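Section 4: Oiling and caring for your Zarero tabletop

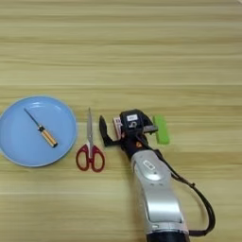

Your tabletop leaves the workshop sanded and sealed with one thin coat of Skiltia hardwax oil. The factory coat protects the timber in transit. It is not the finished surface. Apply two more coats before you put the table into everyday use, and one maintenance coat each year after that.

4.1 Before you start

Choose a room that stays between 15 and 25 degrees and can be aired. Avoid oiling in direct sun or beside a running heater. Let the top sit unwrapped in the room overnight.

You will need:
Skiltia hardwax oil, clear or natural colour
Two lint-free cotton cloths
A white non-abrasive pad
A vacuum with a soft brush head
Nitrile gloves
A metal bucket of water with a lid

CAUTION: Cloths soaked in oil can heat up and catch fire on their own. Put used cloths in the bucket of water straight away and close the lid. Do not leave them scrunched up in a bin, a garage or the boot of a car.

4.2 Applying the first coat

1. Vacuum the top along the grain, then wipe it with a barely damp cloth. Wait 30 minutes.
2. Stir the oil for a full minute with a flat stick. Do not shake the tin.
3. Pour a small amount onto the white pad and work it in along the grain, one section at a time.
4. Do the end grain next. It takes up more oil than the face and may need a second pass.
5. After 15 minutes, buff off everything left on the surface with a clean cloth. The top should feel smooth, with no tacky patches.
6. Leave it for 12 hours.

Note: A thick coat does not protect better than a thin one. It stays sticky and marks easily.

4.3 Second coat and curing

7. Rub the top lightly with a dry white pad and vacuum off the dust.
8. Repeat steps 2 to 5.
9. Leave the table for 24 hours before light use. Full curing takes 10 days. During that time keep water off the surface and do not cover it with a tablecloth, plastic mat or rubber-footed appliance.

4.4 Daily care

Wipe with a damp cloth and dry with a second one. A drop of pH-neutral soap is fine for grease. Do not use bleach, methylated spirits, vinegar or cream cleansers.

Use a trivet under pots and casserole dishes. Lift crockery and tools when you move them; dragging an unglazed base across the timber will scratch it.

4.5 Repairing marks

Water rings: rub with a little oil on the white pad, wait 15 minutes and buff dry.

Light scratches: sand by hand along the grain with 240 grit, feather the edges, then spot-oil as in 4.2.

Dark stains around metal: these come from tannin reacting with iron. Sanding removes shallow ones. For anything deeper, contact Zarero service and ask for Valdir Furtado in the finishing shop. Have order code 138 and a clear photo of the stain ready.

For fitting the legs and levelling feet, go to Section 3.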